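Monti linear ceiling luminaire
Grisness catalog, Interior lighting, Open-plan and workshop

Overview

Monti is a surface-mounted linear fluorescent luminaire for halls, studios, workshops and other open-plan rooms. The body is folded sheet steel with a white powder-coat finish and a clip-on diffuser. It is intended for direct mounting on flat, boarded or profiled ceilings, and can be dropped on rods where beams or ducts are in the way.

The fitting is supplied wired and tested. Tubes are ordered separately.

Specifications

Body: folded steel, white
Diffuser: opal acrylic, clip-on, removable without tools
Tubes: two T5, 28 W
Control gear: electronic, non-dimming (dimming gear on request)
Width: 160 mm
Depth, including diffuser: 75 mm
Cable entry: one at each end, one center rear
Through-wiring: five-conductor, fitted as standard
Rod drop: up to 300 mm with kit Monti R, longer drops to order
Ambient temperature: 5 to 35 °C
Protection: IP20, dry interiors only

Ceiling types

Boarded ceilings. Fix through the boards into the joists or battens. Where the joists do not line up with the keyhole slots, use the cross rail (included). Do not hang the fitting from the boards alone.

Profiled and corrugated ceilings. Fix on the high points of the profile only. The spacer set has 4 pads and keeps the rear of the body clear of the ribs so that the cable is not pinched. Pads must be compressed evenly before the screws are locked.

Ceilings with beams. Keep the body at least 150 mm from the face of any beam. A white beam next to a fitting helps with reflected light – a dark one needs the next spacing class down in the layout table.

Ceiling fixtures in an open-plan room with white beams and a mezzanine

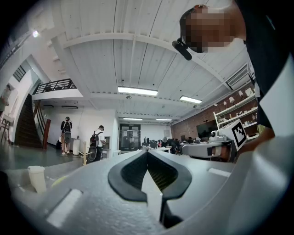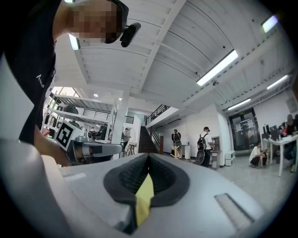 Layout

In rooms with a mezzanine or gallery, treat the main floor and the area underneath the gallery as two separate rooms. Linear fittings on the main ceiling give very little useful light under a gallery deck. Small round downlights from the Sasus range fit the reduced height there and can run from the same circuit.

Stairs against a side wall should have their own light source. A spotlight aimed along the flight gives better tread definition than general ceiling light. Check the glare angle from the top landing before final tightening.

For bench and table work, set the fittings across the long side of the work surface. One row directly over the tables and one row on the walkway side is normally enough. Wall-mounted air outlets should not blow straight at the tubes, as T5 output drops in a cold air stream.

Installation notes

1. Isolate the supply.
2. Remove the diffuser and gear tray. The tray hangs on two straps and does not need to be unplugged.
3. Mark and drill. A drilling template is printed on the inside of the carton lid.
4. Fit the cross rail or spacer set if used.
5. Hang the body on the keyhole slots and tighten.
6. Connect, refit the tray, insert tubes and clip on the diffuser.

Two people are recommended above 3 m. On rod-hung fittings, level the body before the diffuser goes on – the clips will not seat if the body is twisted.

Spare parts

M-29 Diffuser, opal
M-31 End cap, white, pair
M-34 Spacer set
M-40 Cross rail
M-52 Control gear, non-dimming

Cartons hold 6 end cap pairs or one complete fitting. Diffusers from the earlier Erkasano body do not fit Monti.

Layout drawings and photometric files: Wenjie Kong, technical desk
Orders and spare parts: Constanza Olivares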